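Eight months out of the city: the numbers and some notes

We moved from Skendau to Wasulholm in November, and several people have asked for something more useful than "it's going fine". I kept a spreadsheet, so most of what follows comes from that.

Wasulholm had 2191 residents at the last register count. It has one school, a shop that closes at six, a fuel pump and a surgery that opens in the mornings. The railway station is in Dadden, the next town down the valley. A bus connects the two, timed for the school and not for the trains. If you miss the 17.40 you wait until the evening run or pay for a taxi.

Rent and heating

Our flat in Skendau was 62 square metres on the fourth floor. The house here is larger, costs less than half as much per month, and is badly insulated on the north side. I had assumed the rent saving would be clear profit. From December to February a good third of it went into the stove and the electric heater in the back room. Firewood has to be ordered in spring for the following winter, and we arrived in autumn, so we paid the late price for wood that had not dried properly. It hissed and blackened the glass. This year's wood is already stacked along the shed.

Anyone doing the same sums should ask the owner for two winters of heating bills before signing. One winter is not enough, as ours had been a mild one.

Food costs are close to level. The shop is dearer than a city supermarket on nearly everything except potatoes, eggs and bread. Against that, we eat out about once a month, where before it was twice a week. Takeaway does not exist as a category. Lunch is made at home and eaten at home, and the kitchen gets used three times a day.
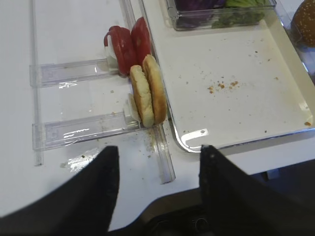 Priedītis wrote under my last post that the food figure is misleading, as I left out the second freezer and the fuel for the monthly trip to the big supermarket. Put both in, the comment went on, and the saving on eating out shrinks to almost nothing in the first year. I have checked and this is correct. The freezer cost 300 and I had filed it under furniture. I have moved it. The fuel was under transport, where I think it can stay, but I accept the point.

Work

I do the same job as before, for the same employer, four days a week from the back room. The line is fast enough. It failed twice during the winter, both times in wind, and the longer fault lasted a day and a half. I now keep a mobile data plan as a fallback, which works upstairs by the landing window and nowhere else in the house.

One day a fortnight I go to the office. Door to door it takes just under three hours each way. I had planned to do it weekly and gave that up in January. The return ticket is 150 if bought on the day and a good deal less if booked ahead, so I book ahead and then resent having to catch that particular train.

The harder part was the end of the working day. In Skendau the tram home marked it. For the first few weeks here I simply carried on until I was hungry. Since February I have walked up to the reservoir and back at five, whatever the weather, and the problem has mostly gone.

People

We knew no one when we came. The neighbours on the lower side introduced themselves on the second day, the ones on the upper side in March. I don't read anything into the difference. It was snowing for much of the time between, and people stay in.

The average age is high. There are a few other households who came from cities in the past few years, and we tend to be pointed towards one another, on the theory that we must have things in common. In two cases this was right. I go to the choir, which is short of low voices and therefore not strict.

What I miss is being able to decide at seven in the evening to see a film at eight. I had not expected to miss the library as well, but the one in Dadden lends only four books at a time.

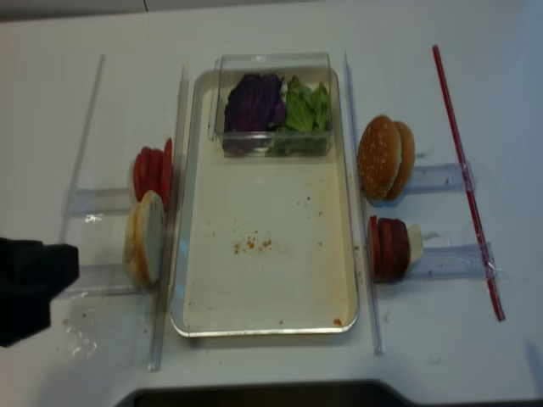
What I would do differently

Move in May. You get the garden, the wood is cheaper, and the removal lorry can get up the last slope without chains.

Rent first. We did this, and I would do it again. The house we nearly bought in the first month gets no direct sun between November and the end of January, and you cannot see that in October.

Keep a doctor in the city until the surgery has confirmed a place on its list. Ours took eleven weeks.

The lease comes up for renewal in the autumn – we intend to sign for another two years, if the owner does something about the north wall. I have sent the heating figures over and am waiting for an answer.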